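January, Drotbridge bench notes

Seed co-op share offer, checking the numbers for growers. Prospectus says 2000 members, register only gives us 1915. Asked Didenko for the missing pages, no reply yet.

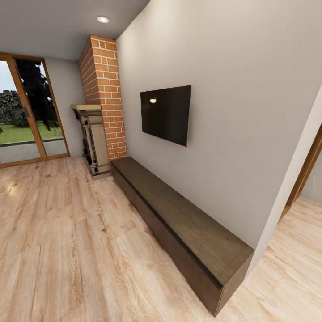
Ileana Filip

Loan column: 16 entries, 2 with no lender named. Both dated before the board vote?? Shahzad to pull the minutes. Don't quote the profit figure till thats done.

Predlow growers still asking if they should sign. Told them wait.
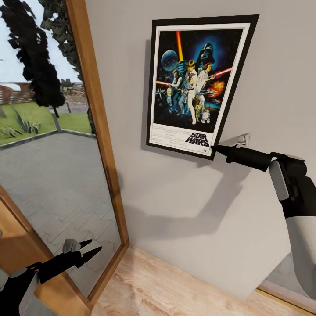

and get a copy of whatever form they were handed, the old one had no refund clause. Annelore has the fertilizer invoices, totals dont match page four of the acounts. Redo by hand tomorrow.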